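3 min read

I'd been emailing back and forth with the planning lead at Trosum for weeks before we finally got on a call, and the first thing I heard was typing. "Sorry, I'm killing a job," she said. "Okay. Hi!"

She runs the small team behind Wada, the grasp planner that Trosum spun out of an older code base called Adex (which she still calls "the swamp," fondly, I think). I wanted to know why flat things are so hard. Cards, lids, envelopes, all the stuff I pick up without looking.

"You have a fingernail," she told me. "My planner wants two opposite sides to squeeze, and a card lying down barely has any. So we plan the contact with the floor first and the pinch second."

The old version tried 50 candidate grasps and took the best score. Wada keeps 18, and spends the time it saves on checking the walls of whatever bin it's reaching into. I asked if clear bins were a headache and got a long groan.

"Depth on clear plastic is garbage. You get holes, you get the table behind it. We quit trusting depth there back in October and fit the wall from edges in the color picture. Glare still gets us, and shiny cards are just as bad."

So what does the software do when it isn't sure? It slows down, she said, and replans up to 3 times before it gives up and logs the attempt. Those logs go into a replay viewer, Oltham, that she wrote over a weekend and now can't get anyone to stop using. I got a tour and, okay, I want one too.

Next up is sliding a card to a wall and tipping it up. "Ask me in two months," she said, and went back to typing.
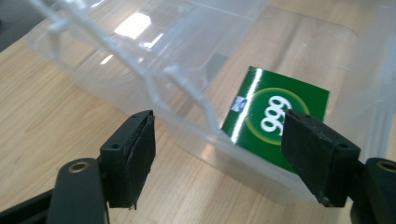
Closing in on a green card in a clear plastic container.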